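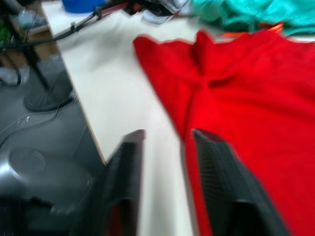
**Does the folding station mean fewer people on the sorting floor?**

Headcount at Mirngate is the same as it was in March. The jobs moved around a lot, though, and most of this README is about how.

# hernari-folding

Hi! I look after this repo for Skornmont, the garment rental laundry where I've worked on the floor for 7 years (I only started writing code for the last two, so be kind about the scripts). Hernari is our name for the folding arm and everything bolted to it. The repo holds the wrist camera clips, the shift notes that go with them, and the little tool we use to line the two up.

Last updated Friday, September 13, 2019.

## What's in here

- `clips/` — 465 short recordings from the wrist camera, one garment per clip
- `notes/` — what the operator typed at the end of each shift, typos and all
- `align/` — matches a note to its clips by start time
- `old/` — please don't build anything on this, I keep meaning to clear it out

Clips are mostly tops: shirts, sweaters, a few tunics. The camera sits right by the fingers, so expect a lot of motion blur whenever the arm swings over the table. I left the blurry ones in on purpose. If you only train on the sharp ones, you get a model that has never seen its own hand move!

## How the work changed

Before Hernari, a folder on a busy shift did up to 2000 pieces, standing, same shoulder all day. Now one person lays garments flat and watches the arm, and another does the things it can't handle (anything with ties, anything silky, anything inside out). We swap every couple of hours. Steinar Østergaard wrote the swap schedule and it's in `notes/rota.md`.

My shoulder is a lot better. What I miss is the talking — you used to fold across from someone, and now you're mostly facing the machine. Nanna Eskildsen brought that up at the spring meeting and we've since moved the hand-folding table closer. It helps some.

The other change is pay grade. Operators went up a step, hand folders didn't, and because everyone rotates, that made no sense to any of us. It's still being argued over.

## Using the clips

Fine for research and for teaching. Please keep `notes/` inside your group, because people wrote those for each other. There's a 200-clip subset listed in `small.txt` if you just want to try things out.

Known problem: notes from the first week have the wrong clock, so `align` skips them. Use `--shift-early` if you need them anyway.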